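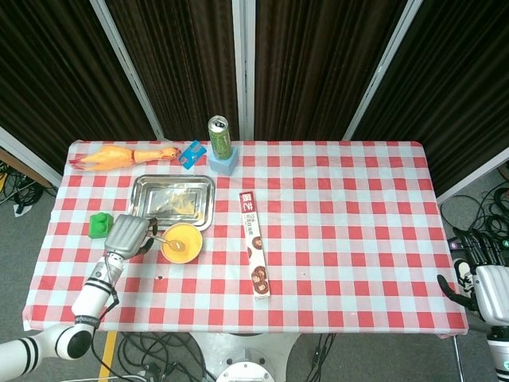
Fig. 2 - Table laid with the gingham cloth, tray towards the left, curtains behind.

Laying out the table

I do this bit before anything else in the Clumwood set-up, and it goes quickly once the cloth is on.

1. Spread the red-and-white cloth and smooth it out from the middle. Brush off any crumbs or specks.

2. Put the steel tray down on the left half. The green block goes to the left of it.

3. Set the yellow bowl just below the tray's front right corner and lay the spoon across the top, handle to the left.

4. Stand the drinks can on its foam cube near the back edge - gently, please!

5. Lay the rubber chicken behind the tray, then put the long white box upright-ways on the cloth, right of the bowl.

Note: I leave the right side of the cloth clear of bits and bobs.

Caution: don't tug the cloth straight once the bowl is on it. Lift the bowl off first.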